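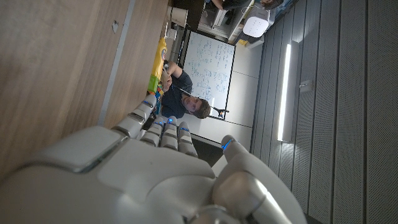
Una mano blanca con luces azules cerca de las puntas de los dedos.

Halldóra Riis organiza la fiesta de carnaval infantil de Hernville desde hace 8 años, y en enero ya tiene la mesa cubierta de listas. "Los niños cambian de disfraz hasta la última tarde", me cuenta. "Mi hija quería ser pirata, después una abeja, y al final salió de pirata con alas."

El año pasado desfilaron 368 niños y se repartieron más de 1.000 caramelos. Le pregunto si es mejor comprar o coser. "Coser, si hay tiempo - pero yo también he comprado capas", admite. Para los padres con prisa recomienda una camiseta vieja, fieltro y 20 minutos de paciencia. "Y zapatos cómodos, por favor. El camino hasta la plaza Thorlacius es largo."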